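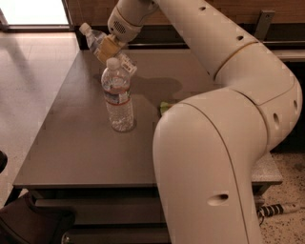 LISON, December. Fustura today released version 5 of Naidu, its motion planning software for robot arms, and would like it known that the bottle problem has been dealt with. Customers who have never had a bottle problem are invited to skip to the paragraph on licensing.

For everyone else: clear plastic is hard on depth sensors. Light goes in, bends, and comes out somewhere unhelpful, and the software is left with a bottle-shaped hole in its map of the world. Previous versions of Naidu dealt with the hole by planning a confident path straight through it. The support desk has a folder.

Version 5 adds a perception module called Sevis, which estimates the outline of transparent objects from ordinary color images and passes the planner a solid shape with a margin around it. The margin matters most when one bottle is held at a slant just over the cap of another, a clearance the old planner would have described as generous.

"We used to tell people to put tape on their bottles," said Larasati Lumbantobing, who leads perception at Fustura. "It was good advice and they hated it."

The planner has changed too. Naidu now treats whatever the gripper is holding as part of the arm, including its tilt, and replans when the grip shifts. Earlier releases assumed that an object, once grasped, would stay at the angle it was picked up at. Objects had not been consulted.

The regression suite behind the release contains 2,018 recorded pick attempts, each replayed against every nightly build. Giang Lý, who maintains the suite, declined to say which attempt is the worst but confirmed that it has a name and that the name is not suitable for a press release.

Other changes in version 5:

Collision margins can be set per object instead of per workspace.
The log viewer now opens logs from the same version of Naidu that wrote them.
Joint limits are checked before a plan is sent to the arm. They were previously checked during.
The "Are you sure?" dialog has been reduced from two screens to one.

Naidu 5 runs on the same controllers as version 4, and existing configuration files will load without conversion. Files from version 2 will load with warnings, eight of them, all of which should be read. Sevis is included in the standard license at no extra cost, a decision that Vinh La, head of product, described as "discussed at length."

Current license holders can download the update from their account page. Sites that have written their own workaround for transparent objects should switch it off first, as running both produces two bottles where there was one, and the planner will carefully avoid each of them.

Support for drinking glasses is planned for a later release. Wine glasses are under review.

Press contact: Shuzhen Shao, Fustura, Lison. The press desk is closed on Saturday.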